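Mi visita a la jornada de puertas abiertas de Plira

Viernes 19 de agosto de 2022

¡Qué ganas tenía de esta visita! Llevamos desde enero dándole vueltas en el laboratorio a si compramos un brazo para mover tubos o seguimos tirando de muñeca, y cuando Jamila Karunaratne me reenvió la invitación de Plira dije que sí antes de mirar la agenda. Me planté allí a primera hora, con la libreta, un café malísimo de la estación y una lista de preguntas que casi todas empezaban por «¿y cuánto cuesta…?».

Nos recibió Kosmas Karagiannis, que lleva la parte de aplicaciones y habla rapidísimo (menos mal que repite las cosas). Éramos un grupo pequeño y bastante variado: gente de análisis de aguas, una pareja de un centro de formación y Shaohua Fu, de Gidico, que venía con el presupuesto ya aprobado — qué envidia — y preguntaba por plazos de entrega como quien pide la cuenta.

La mesa de los tubos

Yo iba derecha a esto. Nada de piezas metálicas ni cajas de cartón: tubos cónicos de centrífuga en su gradilla, uno con líquido azul y otro anaranjado, como los que tenemos en cualquier poyata un martes por la tarde. Me interesaban sobre todo los dedos de la pinza, con ese relieve en rombos por la cara interior, porque en nuestra lista figuraban como «accesorio» y yo no les había reservado ni un euro. Error mío. Kosmas me explicó que los dedos son un consumible más y que conviene pedir un juego de repuesto con el equipo. En su tarifa el par sale por 412 euros, así que ya tengo una línea nueva en la hoja de cálculo. También le pregunté por las gradillas transparentes, que son las que usamos nosotros, y me recomendó probar con las nuestras antes de firmar nada.

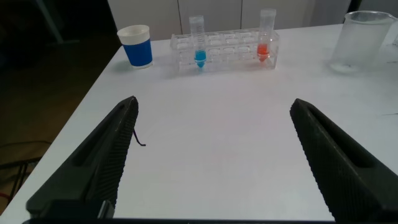
Hablemos de dinero

Después del descanso vino la charla de Leonidas Raptis sobre costes, que para mí valió el viaje entero. Puso una hoja de presupuesto de un cliente y fue tachando lo que se suele olvidar: la instalación, la formación (882 euros por persona, dos días) y el contrato de mantenimiento, que en su modalidad básica son 1828 euros al año. ¡Yo tenía apuntado cero en las tres casillas!

También contó que se puede alquilar el equipo durante 4 meses y descontar una parte si luego te lo quedas. A mi jefe, Kiros Lemma, esto le va a gustar mucho más que una factura grande de golpe. Shaohua no lo veía claro y estuvieron un buen rato discutiendo sobre quién paga el transporte si al final lo devuelves (lo paga el cliente, ojo).

Lo que me traigo apuntado

Pedir oferta con el segundo juego de dedos incluido. Medir la poyata del fondo. Preguntar si la formación puede hacerse en nuestra sede — Leonidas me dijo que sí, pero lo quiero por escrito. Y mandarles unos cuantos tubos y gradillas de los nuestros para la prueba, que ya he dejado hablada con Kosmas.

Si alguien más está con un presupuesto parecido y quiere comparar cifras, que me escriba, que tengo la libreta llena.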